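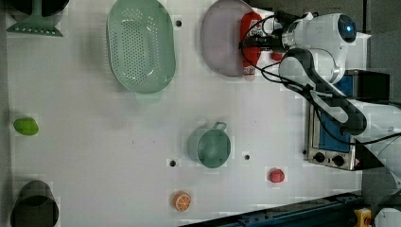 Every November the same cleaning tips come round again, and I've now tried most of them on my own kitchen. Few deserve the space they get.

**Baking soda and vinegar in the drain.** It fizzes, and people like fizz. Mixed together they mostly cancel each other out and you pour salty water down the pipe. A plastic drain snake costs less than a month of vinegar and pulls out the hair.

**Lemon on a cutting board.** Smells nice for an hour. Hot water, dish soap and a stiff brush do the cleaning. If onion lingers, scrub with coarse salt and rinse.

**Rice in the salt shaker.** My neighbor Danjuma Akande swears by it. I ran 2 shakers side by side for 11 days in a damp Wodetthorpe kitchen and the one with rice did pour a bit better. Fine, I'll give him that one – though a lid that closes would do the same job.

**Soaking a colander overnight.** Why? Starch comes off in a minute if you rinse it right after draining the pasta. Leave it until morning and you'll be poking at the holes with a toothpick, soaked or not.

**Special drawer liners.** I bought the Priniveck ones. They slid. Plain shelf paper, cut a little wide and pressed into the corners, has stayed put for seven months.

**Freezing sponges to kill germs.** Doesn't do much. Throw the sponge out when it smells.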